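11/17/22

Up before six. Frost on the step and on the car, so I scraped the windshield with the old store card again. I need to buy a proper scraper.

Got to the Trondside building a little before Hannelore Hellwig, which gave me time to drink my coffee sitting down. She brought the Holzer paperwork and we went through it at the counter. They want the shelf list by the end of the month. I told her I had 341 lines done and she said the old list ran to 442, so there is a good bit left. Most of what's missing is the stuff in the back that never got a label.

Spent the morning on labels. The printer jammed twice. I wrote the last 14 by hand and taped them on, and I'll redo them when the new roll comes. The heat was off in the hallway and my fingers were stiff by eleven.

Lunch was soup and the end of the rye bread. Called Todovex about the invoice. It says 545 and it should be less, as we sent one box back in August. The woman on the phone was polite and said she would look into it. I wrote down the time of the call this time.

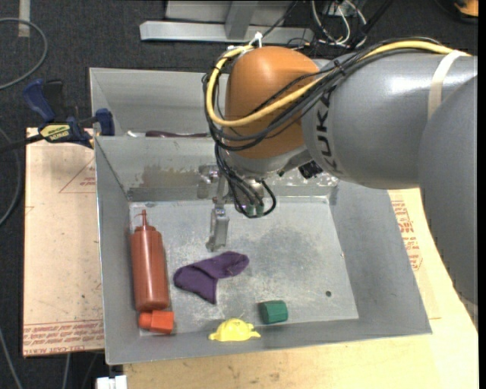

I have been putting off deciding what to do about the gray bins. Hannelore thinks they can stay as they are and I would like to have them cleaned up before they go on the list. The floor of the one at the front is scratched all over, and there is a brown stain on the back wall that looks rubbed in. I put it down as "used, sound" and left the condition column at that. The reddish-brown squeeze bottle lying along the left side goes under plastics, and the purple cloth goes with the textiles. I wrote both on the sheet.

Skaltov's delivery didn't come. Waited until half past four, then locked up and left a note on the door.

Stopped for milk, eggs and a light bulb for the hall. Forgot the scraper. Made potatoes and eggs for supper and washed up right away for once. My left knee is sore from the low shelves. Read a few pages and couldn't follow them, so I'm going to bed. Tomorrow the back shelves, starting from the window end, and call Todovex again if they haven't called by noon.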